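Roxana Quintero
@rquintero_fw

Flernow 2 has moved from the preview channel to stable for the Henao handset. I've had the preview on my daily phone since September, so a thread on what changed, what didn't, and what to check before you install. 1/

The package is a full image, so plan for the download even if you were on the last preview. You need 3000 MB free on the data partition. The updater checks this before it starts and refuses with code 35 if you're short. Clearing the app cache is usually enough. 2/

Rollout is staged by serial number, in blocks. Pressing "check for update" repeatedly does not move you up. The server returns the same answer until your block opens, and the client backs off for 900 seconds after each manual check. 3/

If you're on a preview build, the stable image installs over it without a wipe. If you're on a carrier build, it does not. Carrier units get their own image with a different signing key, and Nutau hasn't posted dates for those. 4/

Biggest change under the hood: background job scheduling. Apps used to be able to set exact alarms by declaring a permission in the manifest. Now the user has to grant it in settings, and the grant is dropped if the app isn't opened for a long stretch. 5/

This broke Clerik on my phone. Calendar reminders arrived late, in batches, whenever the screen came on. The fix is Settings > Apps > Clerik > Timing > Allow exact. Lucero Cáceres found the same thing with two other reminder apps, same fix. 6/

For developers: the old call still returns success when the grant is missing. It silently falls back to an inexact alarm. Query the grant state first and prompt the user if it's absent. I'd have preferred an exception there. 7/ 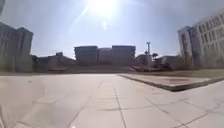

Notifications are grouped by conversation first and app second. In preview builds you could turn that off. The toggle is gone in stable, though the old behavior is still reachable through the developer menu under "legacy shade order". I wouldn't count on it surviving the next release. 8/

Split screen now remembers pairs. Open two apps together, close them, and the pair stays in the recents list as one card. It does not survive a reboot. Sheyla Condori filed that against the preview and it was marked as intended. 9/

Bluetooth: the stack restarts on its own after a failed pairing, where before you had to toggle airplane mode. Reconnecting to my car is faster. I haven't measured it, so treat that as an impression. 10/

Battery: no difference I can separate from noise after the first couple of days. Expect extra drain on day one while the app optimizer runs in the background. Leave it on the charger overnight and it finishes. 11/

Known problems in stable, confirmed on my unit: the hotspot name resets to default after the update, and the lock screen clock ignores the 24-hour setting until you toggle it off and on. Both are cosmetic or close to it. 12/

One that is less cosmetic - work profiles created on the old version keep their old encryption policy. To get the new one you have to remove the profile and enroll again. Hernán Paucar manages phones for a living and says to do this before people start filling the profile with files. 13/

Rolling back: possible, but it wipes the phone. The bootloader accepts the previous signed image as long as you haven't installed a later security patch. Once that patch is on, the rollback counter goes up and the older image is rejected. 14/

My install order, for what it's worth: back up, update Clerik and anything else that depends on alarms, free the space, install, reboot a second time, then go through the Timing page app by app. 15/

Correction to 4/: Jairo Bermúdez points out that carrier units bought unlocked do get the standard image. The build suffix in Settings > About tells you which one you have. If it ends in C, you wait. 16/16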